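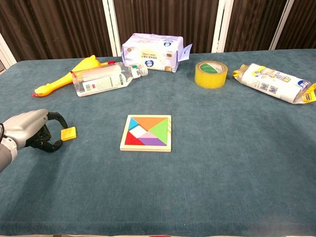

Notes for Week 9: Getting the last piece in
Manipulation and Learning, Trirance track
Posted Dec 29, 2022

Okay, so these are the written-up notes for the session that ran long. A bunch of you asked for the part I rushed through at the end (the bit with the residuals), so I've given that more room and cut the history stuff down to almost nothing. If you want the history, it's in the September handout.

The problem we keep coming back to is tangram completion. You have a tray, you have a puzzle with one piece still out, and the robot has to pick up that piece and put it where it goes. A four-year-old does this while looking at something else. For a robot hand it's a pretty mean little task, and I love it for teaching, because almost every topic from the first half of the course shows up in it somewhere.

Where the difficulty lives

Picking up a flat block off a table is harder than picking up a tall one. The fingers have to come down on both sides of something that barely sticks up, and if they come down too low they drag on the surface. On carpet they sink a bit before you feel anything useful, so your nice clean contact signal turns to mush. On the plus side, carpet is forgiving! You can be a little too low and nothing breaks. On a hard table the same mistake stops the arm.

Then there's placing. Once the block is between the fingers you can't see most of it anymore. The hand is in the way, and whatever angle the block settled into during the grasp is the angle you're stuck with. If the gap is the same size as the piece (it is, that's the whole idea of a tangram) then a small twist is enough to leave one corner riding up on its neighbor.

And there's the clutter. The table for the Urevthorpe setup always has other stuff on it: a rubber chicken, a water bottle, a roll of packing tape, packages in plastic wrapping. None of it belongs to the task. The policy has to leave it alone, and it also has to not get confused by it. A yellow block and a yellow chicken on the same table is a lovely test of whether your network learned "the piece" or just learned "yellow." Keep that one in mind for the homework.

Two stages, one policy

The method I walked through is the one we've been calling Seixas. It splits the action into a coarse part and a residual part. The coarse part is learned from demonstrations in the usual way: images and joint positions in, a short chunk of future joint positions out. You did this in the second lab, so I won't go over the loss again.

The residual part is a small network that looks only at a crop around the fingertips and nudges the coarse action. It isn't allowed to nudge much. We clamp it, and the clamp matters more than people expect. Let it roam and it starts fighting the coarse policy, and you get that horrible shivering motion I showed in the clip. Clamp it too hard and you may as well not have it.

Training goes like this. First you train the coarse policy on everything. Then you freeze it. Then you run it over the same demonstrations, look at the difference between what it predicted and what the demonstrator did, and train the residual network on that difference. Someone asked why you can't train both at once. You can, I tried it for longer than I want to admit, and the coarse network got lazy and let the small one carry the hard parts. Freezing fixed it.

One thing I got wrong on the board: the crop is taken in the camera image using the predicted fingertip position, and I wrote measured. Please fix that in your copy. It makes a difference when the arm is moving fast, because the measured position lags behind.

The data

We collected 1639 demonstrations in all, with different pieces left out and the clutter moved between runs. Of those, 189 are held out. The split is by clutter layout, so no layout in the held-out set ever appears in training. If you split at random instead, your numbers will look wonderful and mean very little. I did exactly this my first year and had a very happy afternoon followed by a very bad one.

What we found

The coarse policy by itself is fine at reaching and decent at grasping. It mostly falls down in the last stretch of placing, with the piece tipped on the edge of the gap. Adding the residual helped there and barely changed anything else, so I believe it's doing what we built it to do. I'm less sure about the Rarmont comparison. Their hand has softer fingertips, which hides a lot of small errors, and I wouldn't read much into our two setups side by side.

The white square was the easiest piece to place. It has four orientations that all work. The long triangles were the worst.

Homework

Take the trained coarse policy from the course folder and mask the color channels in the held-out images. Report grasp and placement error separately. Then do it again with only the clutter masked, and write a paragraph on which objects the policy seems to be paying attention to. Plots are welcome, tables are fine, please no screenshots of your terminal.

Problem 2 is optional: try three values for the residual clamp and tell me when the shivering starts.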